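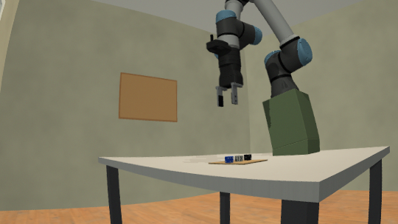 Gredcombe library to close its upper floor until October

The upper floor of Gredcombe's public library will be closed to visitors while the roof over the reading room is replaced. The ground floor will stay open, with shorter evening hours.

Work was approved after an inspection this spring found rot in 172 of the roof boards -- far more than the town had expected. The building's north side, where rain had been getting in for several winters, was in the worst shape.

About 400 of the most requested books from the upper floor have been moved to shelves near the front desk. The rest are in storage and can be ordered through the library's website or by phone. Orders placed before noon will normally be ready the next working day.

The children's section is not affected. The local history collection, including the Bañuelos family letters, will not be available until the floor reopens.

Evening classes usually held upstairs will meet at the Horia Street community center instead. Parking there is free after 5 p.m., but the lot is small and the town suggests taking the bus.

Until the work is finished, the library will close at 6 p.m. instead of 8 p.m. Books can still be returned at any hour through the slot on the parking lot side.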